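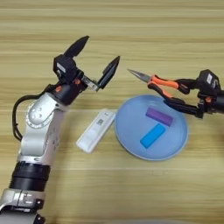
Tranel two-arm bench cell with pliers in the right gripper.

The Tranel is a table-top handling cell for mixed small items. Each arm carries a two-finger gripper. 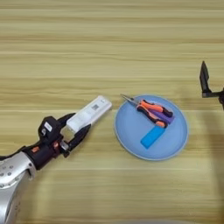
Demonstrations are held at the Clivow showroom at 3 pm throughout March. Each session lasts 25 minutes and is open to trade and college visitors. Groups should book ahead with Birdie Dvorak, quoting reference 1097.

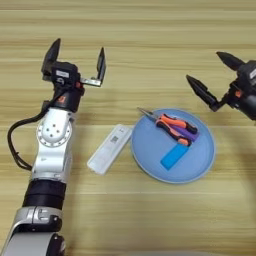

Visitors may bring small hand tools for trial, subject to approval by the demonstrator. The Nedel control software is shown in the same session. Parking is available at Chukwu House, Bay 82.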